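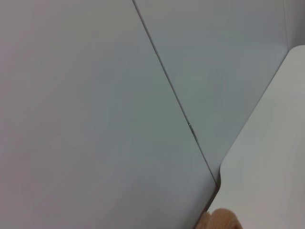 Living in a Van for a Month: Costs, Space and Parking
Student project report, Housing and Mobility seminar
Ojārs Bite and Agnese Grīnberga
17 May 2024

1. What we set out to do

The seminar asked for a question about small homes that could be answered in one term by two people with no money. Ours was whether a converted van is cheaper than a rented student room once you add up everything, including the parts van owners leave out of their videos. Agnese wanted to interview people. Ojārs wanted to live in a van. We did both, and the grade will presumably be split the same way.

2. The van

We borrowed a Fakero from Agnese's uncle, who had converted it himself over two winters and agreed to lend it for April on condition that we not "improve" anything. It has a bed across the back, a two-burner stove, a sink with a foot pump and a cupboard that opens only when the bed is folded away. The heater is a Dalleo and has two settings, which we recorded in our notes as "off" and "bakery."

Ojārs slept in it every night of the month except two. One of those was his grandmother's birthday. The other was the bakery setting.

3. Costs

The uncle charged us no rent, so we had to estimate what the van would cost a person with less generous relatives. He had paid 4,000 euros for it used and spent another 4,000 on the conversion. He described the second figure as a bargain, then asked us not to mention it to his wife, and we explained that the report would only be read by the seminar.

Running costs for April came to 165 euros. Most of that was fuel, and most of the fuel went on driving to places where we could legally stop driving. The rest was cooking gas, laundry and one night at the Zaltovo campground, paid for after a week in which the showers at the university gym were closed for retiling. We left food out, as Ojārs would have eaten noodles at any address.

We did not include insurance or the yearly inspection, both of which the uncle pays and neither of which he could find the papers for. This is a real gap. A rented room comes with a contract that tells you what you owe. The van came with a glove compartment.

4. Space

Before moving in, Ojārs was allowed 100 items, not counting food. Socks were counted as pairs after some discussion. By the second week a good share of the list had gone back to Agnese's apartment, where it took up a corner of her kitchen for the rest of the project. She has asked that this be recorded as a finding. We think it is one: two of the van dwellers she interviewed also kept boxes with a parent or a friend, and neither had thought of it as part of their housing until she asked.

5. Parking

The longest section of our field notes is on parking and we have cut it down a lot. The short version is that a van which looks like a van can stay nearly anywhere, and a van with curtains gets a knock on the door. The best spot was the lot behind the Eglītis hardware store, where the manager let us stay overnight if we were gone before the delivery truck came at six. Ojārs has never been so punctual for a lecture.

The interviewees had their own arrangements, which they described in detail and then declined to locate on our map. We have respected that. The map in the appendix is therefore mostly roads.

6. Results

Month by month, the van was cheaper than Ojārs's old room. Spread the purchase and the conversion over three years and the difference gets much smaller, and any serious repair would wipe it out. The people Agnese talked to mostly knew this already. They had not moved into vans to save money, or had started out that way and stopped checking. What they talked about was leaving on short notice.

7. Problems with the method

One van, one month and one resident, who liked the idea from the start. April was also mild. We would want to repeat the work in January, and Ojārs has suggested that Agnese take the van for that part. Discussions are ongoing.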